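Home | Syllabus | Handouts | Problem Sets | Contact

Handout 7: Retaining Walls, Part 2. Drainage Behind the Wall
Posted 6/4/24 by Þorgeirsson 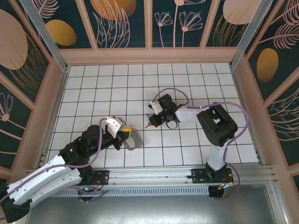 Lateral earth pressure was derived in Handout 6 for dry backfill. The water term is now added. For a wall of height H with the water table at the surface of the fill, the hydrostatic force per unit length is one half of the unit weight of water times H squared. It acts at H/3 above the base. The soil term is then computed with the buoyant unit weight, which is smaller than the dry value, but the total force still rises sharply. Students lose points every term by leaving the saturated unit weight in the soil term and adding water on top of it.

1. Granular drain
A vertical layer of clean gravel, 300 mm thick, is placed against the back face. Filter fabric separates it from the native soil. Overlap fabric joints by at least 300 mm. Cap the layer with low-permeability soil.

2. Collector pipe
Perforated pipe, holes down, at the heel. Minimum fall 1 in 100. Provide a cleanout at each end and at every change of direction.

3. Weep holes
50 mm diameter, spaced 2000 mm on center, lowest row just above finished grade. Weep holes don't replace the collector pipe where the footing is below grade on both sides.

Worked case: Irthorpe wall
H = 4 m, level fill, friction angle 30 degrees, no surcharge. Ka = 0.333. Dry unit weight 18, saturated 20, water 9.81 (all kN/m3).
Drained: 0.5 x 0.333 x 18 x 16 = 48.0 kN/m
Flooded, soil: 0.5 x 0.333 x 10.19 x 16 = 27.1 kN/m
Flooded, water: 0.5 x 9.81 x 16 = 78.5 kN/m
Flooded, total: 105.6 kN/m
Repeat with the water table at mid-height and bring the result to section.

Related
Handout 6: Rankine and Coulomb Pressure
Handout 8: Sliding and Overturning
Problem Set 4: Vinmont Cut
Reading: Cletitz Slope Notes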